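Product Review: Badus Heavy-Duty Steel Storage Bin

The Sterdale Facilities Office evaluated the Badus bin over a period of 90 days, ending in August. The review was conducted by Kavitha Chacko and covered delivery, daily use, cleaning, and wear. Three departments took part, and each submitted written comments.

The bin arrived fully assembled under order 3049. Staff found the open top convenient for sorting returned parts and mixed hardware. The sloped sides helped small items settle toward the middle, although flat pieces were sometimes difficult to pick up from the floor.
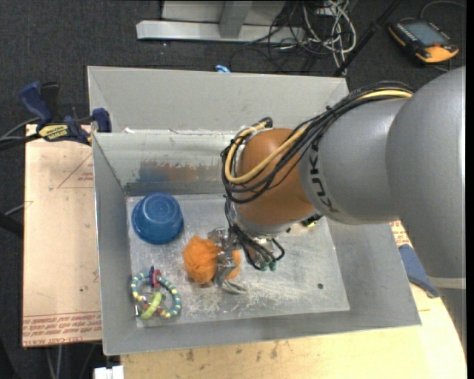
Cleaning required about 31 minutes per bin, which reviewers considered too long. Dust collected along the seams, and a stiff brush was needed to remove it. Surface scratches appeared early but did not affect use.

The office rates the product 4 out of 5 and recommends it for indoor storage. Departments wishing to order should contact Latrice Yazzie and allow 2 weeks for delivery.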